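In Defense of the Slow Reply

My grandmother answered her letters on Sunday afternoons. She kept them in a blue cookie tin on top of the refrigerator, and all week long the mail would come and she would read each one standing up in the kitchen, say something like "Well, she's had that hip done at last," and put it in the tin. Then on Sunday, after the dishes, the tin came down, and she sat at the table with a pad of thin paper and wrote until supper. If your letter came on a Monday, you waited. If the family had company that Sunday, you waited another week. As far as I know she never once began a letter by saying sorry for the delay.

I think of her whenever I open my own mail and see how many messages begin with an apology. "So sorry I'm only seeing this now," a neighbor wrote to me the other day, about a casserole dish I had asked after the evening before. Fourteen hours had gone by, and she had been asleep for eight of them! I wrote back and told her there was no hurry at all, the dish could stay with her until spring, and then I noticed that I had started my own note with "Sorry, just got in." We are a very sorry people, it seems to me, and mostly over nothing.

I'd like to say a word for answering slowly. I don't mean forgetting to answer, which I have done plenty of and am not proud of. I mean reading what somebody has sent, carrying it around for a day or three, and writing back when there is something to say and a chair to sit in while saying it.

What the quick answer leaves out

When I worked in the front office at Hollis, a company that made filing cabinets and later on made mostly shelving, we had a rule about complaint letters. A complaint that came in before noon could not be answered until the following morning. The rule was older than I was, and when I was twenty-three I thought it was silly, because I typed very fast and liked an empty tray. My supervisor let me draft the answer right away if I wanted to. I just couldn't mail it.

So I would write my draft while I was still hot under the collar about some man in Ohio who said our drawer had bitten him, and I'd put it in the folder, and the next morning I would read it over with my coffee. I don't believe I ever sent one the way it stood. There was nothing terrible in them. They were only a little bit stiff, or they answered the wrong part of the letter. The man in Ohio had written two pages about the drawer, and in the middle of the second page he mentioned that he had been clearing out his late wife's recipes. I missed it completely the first day. I had been looking for the model number.

I have told that story too often, and my children can recite it, but I keep coming back to it. Most of what people want you to notice is on the second page. A quick reader gets the model number.

Mattes Schmieder, who taught the evening German class I took for two winters and never properly finished, had a habit I tried to pick up from him. You would ask him a question and he would look at the ceiling. It could go on for a good long while. New students would get nervous and start answering for him, or ask a second question on top of the first. Those of us who had been there a month or so learned to sit back and wait, and the answer, when it came, was nearly always to the question you had been working up to and hadn't quite managed to ask. He told me once that he had been that way as a boy and had been thought slow for it, and that it hadn't bothered him much, though it had bothered his mother.

I wonder how he would do now, with those three little dots that blink while the other person is typing. I suppose people would think his telephone had died.

The trouble with being easy to reach

My daughter gave me a phone some years ago and set it up so that it buzzes for nearly everything, and it took me until last September to find out that it could be told to stop. I am not against the thing. I have seen my grandson's first steps on it, and his second haircut, and I once found my way home through the fog with it when I had somehow gotten turned around on the county road past the old Kitow orchard, a road I have driven all my life. I am grateful for it, and I keep it charged.

But I did a bit of counting, which I don't usually go in for. I went back through a year's worth of messages — it was raining, and I had a cold — and found that I had sent 3,807 of them. That seems to me a great many for a retired woman with a garden. Of those, 1,551 had three words or fewer. "Ok." "On my way." "Ha ha yes." I read down through them with my tea going cold, and I could not have told you, for most of them, what I was saying yes to.

Then I looked for the long ones, the ones where I had plainly sat down and thought about the person at the other end. There were 178. I remembered nearly every one. There was the one to my cousin the week she sold the house, and a very silly one to my brother about a raccoon, and several to a friend in the hospital, written late at night when I couldn't sleep and figured she couldn't either. Almost none of them had gone out the same day as the message they were answering. You could see from the dates that I'd let them sit. She'd write on a Tuesday and I would be turning it over in the garden the whole next day, and I'd get to it when my hands were clean.

I don't say the short ones were wasted. Somebody has to say "on my way," or supper burns. Only I had been giving the short ones the best hours of the day, jumping up from whatever I was doing, and the long ones had to make do with what was left. 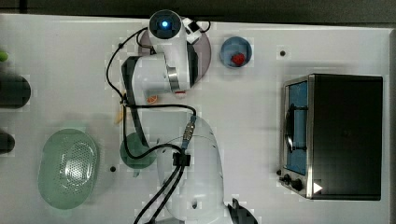
What I do about it now

I've settled into a few habits, and I offer them for whatever they may be worth to somebody else. They are not strict, and I break them when there's a baby coming or a snowstorm.

I read my mail, paper and otherwise, once after breakfast. If a thing can be settled with a yes or a no, I settle it then and there and think no more of it. Everything else goes on a list I keep on the back of an envelope, just the person's name and a word or two, and the envelope goes in my apron pocket. It's surprising how much answering gets done in an apron pocket. By the time I've hung out the wash I usually know what it is I want to say to the person, and sometimes I know that what I should do is call.

I have also told people. This was the hardest part, and I put it off for months, thinking they'd take offense. I wrote to the ones I hear from most and explained that I would be answering in a day or two as a general thing, and that if anybody was bleeding they should ring the house. Not a one of them minded. My brother said he hadn't noticed I was ever quick. Two friends wrote back (both the very same afternoon, bless them) to ask if they might do it too, as though I were the one giving out permission.

And I've stopped apologizing for it, or I'm trying to. When I catch "sorry for the delay" creeping in at the top of a note, I take it out and put in something that happened while I was thinking of them. "I was out cutting back the roses and had your letter on my mind." It's true, and it seems to me a much nicer thing to get. Wouldn't you like to know that you had been thought of out by the roses?

I know very well that plenty of people can't do this. My son-in-law's boss expects to hear from him at supper, and does, and I have watched the potatoes go around him. A young mother waiting on the school can't put her phone in a drawer. I had a job with a noon rule, and a supervisor who kept to it, and I've come to think of that as a piece of luck on the order of good teeth. If you are in charge of anybody at all, even one person on Saturdays, you might think about whether you really need to hear back from them tonight. I'd bet that a good half of what gets asked after dark would keep until morning, and might be asked more kindly then.

My grandmother's tin came to me in the end. There were still letters in it, eleven or twelve, from the last week or two before she went into the hospital. My mother and I answered them together at the same table, and it took us most of a Sunday. One was from a woman neither of us had ever heard of, who wanted to know if the yellow beans had come up, and we had to go out and look.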